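I bought the Brerkimix tabletop in April to replace a laminate one that had started to lift at the corners. It is sold as a plain work surface for a craft room or utility room, and it comes without legs. I put it on a pair of trestles I already had. Delivery to Nelisville took longer than the store said it would, but the packaging was good and nothing was dented.

The top is pale, honey-colored wood, made of three wide planks running lengthwise. The seams between them are faint. I can feel them if I drag a fingernail across, but a sheet of paper sits flat and a pen doesn't catch. The end grain shows along the front edge, and I would have liked that edge sanded a little more. I spent nearly 50 minutes on it with fine paper before I was happy to lean on it.
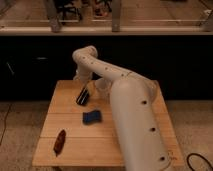 For cleaning I use a damp sponge and a drop of dish soap, then a dry cloth. The instructions say not to leave standing water on it, and they are right. I left a mug ring overnight on the first Monday and it raised the grain slightly. A light rub with the same fine paper took it down. Coffee and pencil both come off if you get to them the same day. Permanent marker does not.

The maker recommends oiling it twice a year. I did the first coat before using it and left it 24 hours. My neighbor Jasmina Begović has the same top and skipped the oil, and hers has gone a bit gray near the sink end – she says she doesn't mind.

It is heavier than it looks. Get a second person to help you turn it over, and put a blanket down first. There are no pre-drilled holes underneath, so if you want fixed legs you will need to measure and drill your own. The leaflet has a diagram for this, but the print is very small.

I'd give it four stars out of five. The missing star is for the front edge and the slow delivery.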